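Kelow Lab Starts Second Round of Brick-Stacking Recordings

Robotics company Kelow has begun a second round of demonstration recording for Rolludov, its learning system for small-part assembly. The work uses LEGO bricks and is being carried out at the company's lab in Ullar. Recording started in January with a target of 3000 demonstrations.

Each demonstration is one complete attempt at a short stacking task. An operator guides the arm by remote control while the system stores joint positions, gripper opening and video from a fixed camera. The recordings are then used to train a control policy, which takes in the camera view and the current arm position and returns the next motion command.

The first round covered 31 task layouts and was limited to two-brick stacks. According to project lead Rónán Lynch, the policy trained on that data placed bricks well when they started square to the baseplate but lost accuracy when they were turned.

"The first set was too tidy," Lynch said. "Operators put the parts down in straight rows out of habit, and the model learned to expect straight rows. Now the start positions come from a random list, and the operator has to follow it."

The new round also adds taller stacks and more variation in brick size. Plates are included along with standard bricks. They are harder to grip, as a small error in finger height can mean missing the part or pressing into the table. 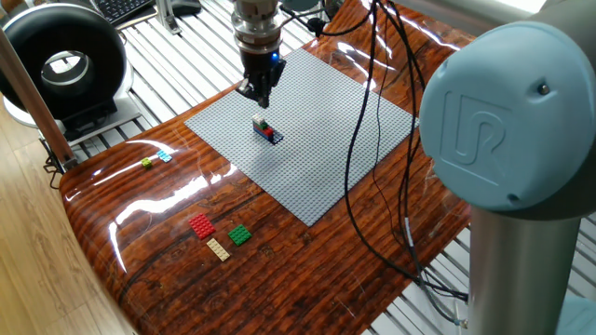
The gripper over the baseplate at the Ullar lab, with a small stack in place and loose pieces on the table. Photo: Kelow

Sessions last 40 minutes, after which operators change over. Lynch said the limit was set after a review of the first round showed that late-session recordings contained more pauses and repeated grasps. Those recordings were kept but given a lower weight in training.

Failed attempts are also kept. If a part slips or is seated on the wrong studs, the operator is asked to recover and continue – the correction is marked in the log and treated as a separate segment. Attempts that cannot be recovered are labeled as failures and used only to train the part of the system that estimates task success.

Labeling is handled by Ñahui, a software tool developed at the lab. It splits each recording into reach, grasp, transfer and release phases using gripper state and arm speed. A reviewer checks the split points before the file is added to the training set. Files with missing video or a timing gap between camera and arm data are rejected.

The baseplate is moved to a new angle at the start of each session. Camera calibration is checked at the same time, and a short test motion is recorded so that any shift can be found later.

Kelow plans to test the policy on stack designs left out of the training data, with 5 trials per design. Results will be compared with the first-round policy on the same arm. The company has not said whether the recordings will be released.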